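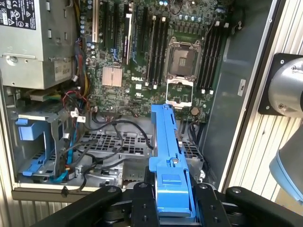 Figure 1. Blue bracket held over the open tower. Power supply at upper left, both banks of memory slots in view.

Robot Cell Practice, Handout 5: House Rules for Taking Computers Apart
Read before the March lab. Bring it with you. Last term's copies went home in very good condition, which tells me how often they were opened.

1. Where these rules come from
The big published safety standards tell you how a cell must be guarded, stopped and signed off. They are worth reading and you will be tested on them. They have little to say about a memory latch. For that we use the Mulach rules, written over several years by people who had just broken something. The Brovetti sheet covers the parts wall, and the Groleo checklist covers handover between shifts. Where two of them disagree, follow the stricter one and tell me, so I can pretend I knew.

2. Before anything moves
Mains lead out of the supply and in your hand. A switch in the off position is an opinion.
Write down the wattage on the supply label. The one in Figure 1 reads 685W. You will need it for the log, and the log will outlive your memory of it.
Leave the supply housing closed. There is no exercise in this course that requires opening it, and no extra credit for initiative.
Check each socket frame with your eyes before you plan a path over it. Socket contacts bend easily and do not bend back.
Loose cables get routed or clipped before the first move. A finger that snags a data cable will keep going with great confidence.

3. Speed and force
Slow approach within 48 mm of any board. The limit applies to the tool tip, so if you are holding a long part, the tip is the far end of the part. Every year somebody measures from the fingers.
Set the force limit for the weakest thing you could touch, usually a plastic latch. If the limit trips, stop and look. Raising it until the alarm goes away is a method, and we have a shelf of cracked plastic from it.

4. The parts wall

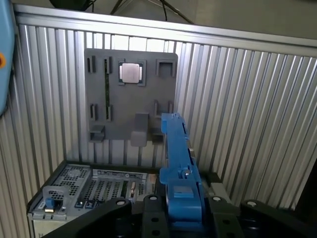
Figure 2. Mounting board on the ribbed panel, with a processor in one recess and a second recess empty.

Brovetti rule one: a part goes in its own holder or it stays in the gripper. "Just for a second" on top of the chassis is not a location and the planner has never heard of it.
Rule two: an empty recess must be empty in the log as well. Logs drift. Look at the wall, then fix the log – never the other way round.
Rule three: processors are gripped by the edges. The pads underneath are off limits to fingers of every kind, yours included.
Rule four: re-teach the board position after anyone leans on the panel. People lean on the panel.

5. Drives and caddies
Treat every drive as if it holds the only copy of someone's thesis. Line up square with the bay before closing the fingers, and pull straight.

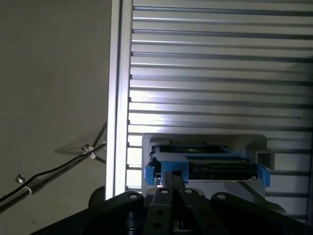

A caddy that resists gets one more try at the same force, then a person looks at it with the arm stopped. Pulling from one side is how caddies learn to jam. Circuit boards are never used as a handle, however conveniently they are placed.

6. The log
One line per part: what it was, where it went, force limit used, your initials. The Matheson log format allows 1,000 lines per sheet and the record for one group is 602, most of them the same screw. Please don't try to beat it.
"Fine" is not an entry. Neither is a tick.

7. Hand in by 13th October
A one-page risk assessment for removing a single memory module, start to finish. State your force limit and how you chose it. Give the point at which you would stop and call someone, and make it earlier than you think. Groups of two, both names on the page.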